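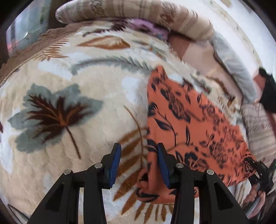

Leaf-print blanket with the orange-red floral cloth on it.

Trial site readiness check, with reviewer's comments
Study: Unden adaptive dose-finding trial
Site: Grodano Clinic
Checked by: Augustina Agyeman
Site lead present: Farah Santoso
Date of visit: 12 May 2020

1. Current protocol on site
Yes, in the blue folder. The old version was in the same folder behind it. Removed and crossed through while I was there.

2. Interim analysis plan signed before first patient
Signed, but the signature page has no version number. I am told it belongs to version 4. I would like to see something that says so.

3. Stopping rules written down
Partly. "Stop if clearly unsafe" is a wish. The cut-off has to be a number, and it has to match the one in the statistics plan.

4. Staff cannot see interim results
Not met. Farah says no one at the site looks at the shared drive. The login list has 30 names on it, two of whom left last year. Access to be cut before any data go in.

5. Randomisation system tested
The supplier, Rolov, ran 2,000 simulated patients and sent a one-page summary with a green tick on it. I asked for the output files. Also untested: what happens when an arm is dropped while a patient is halfway through screening.

6. Backup if the system is down
Sealed envelopes in a locked drawer. Envelopes fine, seals fine. They still use the starting allocation, so they will be wrong after the first adaptation. Who replaces them, and when?

7. Drug storage
Fridge log complete for almost 70 days, every reading in the same pen and the same neat hand. Possible, I suppose. Please send the download from the logger itself.

8. Consent form explains that the odds of each treatment may change
There is a sentence on page three. I read it twice and I do this for a living. Rewrite, and try it on somebody outside the department.

9. Serious event reporting
Met. Phone number rung during the visit and answered by a person.

10. Recruitment forecast
The Demirtaş site gave us the same cheerful curve before it opened. Show me the clinic lists it was built from.

Result: not ready to open. Items 3, 4 and 6 must be closed first. Items 2, 5, 7, 8 and 10 need a written reply with documents attached. "Noted" will not be taken as a reply.

Next check: June, date to be agreed with Farah once item 4 is closed.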